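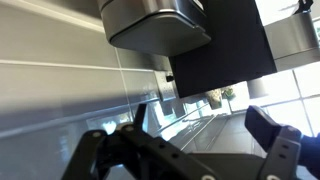 An afternoon with the arm at Trumton

Nabila Benkirane does not like the word "demo." She has used it on the sign at the front desk because visitors understand it, but when I arrive at the Trumton building for the open day she tells me she would prefer to call it a work session that people are allowed to watch.

"A demo is something you rehearse until it can't go wrong," she says. "We do the same tasks we'd do if the doors were locked. Some of them go wrong. People learn more from that anyway."

Benkirane runs the kitchen program at Nerero, a company that builds software for robot arms working in rooms designed for people. The test kitchen is on the upper floor, and it was fitted out for staff lunches before her team moved in. She asked the landlord to leave everything as it was. The long tiled wall stayed, and so did the counter with its metal rail, and the big windows at the far end.

The windows are the part she talks about most. With strong daylight coming in, the tiles throw back bright patches, and the steel overhead picks up a shine of its own. For a person this is a nice place to stand. For a machine that has to judge where a surface begins, it is a hard place to work.

"Everybody asks why we don't put up blinds," she says. "We have blinds, in the other room. If I train in a dark box, I get an arm that works in a dark box."

The open day on November 14, 2025 was the third one Nerero has held, and the first where anyone could sign up. The company had 454 requests and let people in by groups of 25, which was as many as the floor could hold with the safety line in place. I joined a group in the early afternoon. There were catering students from Bokcombe, a couple who own a diner, and a man who told me he repairs dishwashers and wanted to see what he would be repairing next.

The session ran through three tasks. The arm picked up a folded towel and put it down farther along the counter. It then moved a metal bowl from one mark to another. The last task was to reach up close under the overhead equipment and come back down without touching anything. That one got the least applause and was, according to Benkirane, the hardest of the lot.

"The arm has a small camera down by the gripper," she explains. "So when it reaches up, it's looking past its own fingers at the underside of everything. It sees big dark shapes with very bright windows behind them. You and I would lean back and take another look. It has to decide from there."

On the first try in our group, the arm stopped short and stayed where it was. An operator reset it and explained that it had lost confidence in its distance. The second try went through at a slow speed. The dishwasher man asked if it could go faster. The operator said yes, and that they would not be doing that with visitors in the room.

I asked Benkirane about the gripper, which is plain black and has two fingers. The company tried a softer hand last year, she says, made by a supplier called Ghoneim, and went back.

"The soft one was lovely with fruit. It was bad with handles, and a kitchen is mostly handles. Two stiff fingers, flat pads, and you can take it apart with one screwdriver. I'll stay with that until someone shows me something better."

She is careful on the subject of jobs. The students from Bokcombe asked about it directly, and she told them she did not expect the arm to cook in a restaurant any time soon. What she wants from it is cleaning work after closing, mostly the high and awkward places where people end up on a stepladder at midnight with a bottle of degreaser.

"I did that job when I was nineteen," she says. "I fell once. That's where the reaching task comes from, if you want to know."

Nerero began regular sessions at Trumton in September and has the room through next spring. After that, Benkirane would like to move to a kitchen that is in use, with grease on the surfaces and staff walking through. She has spoken to the diner couple about their place. They have not said yes. The wife wanted to know who would pay for the hood if the arm hit it, and Benkirane wrote the question down.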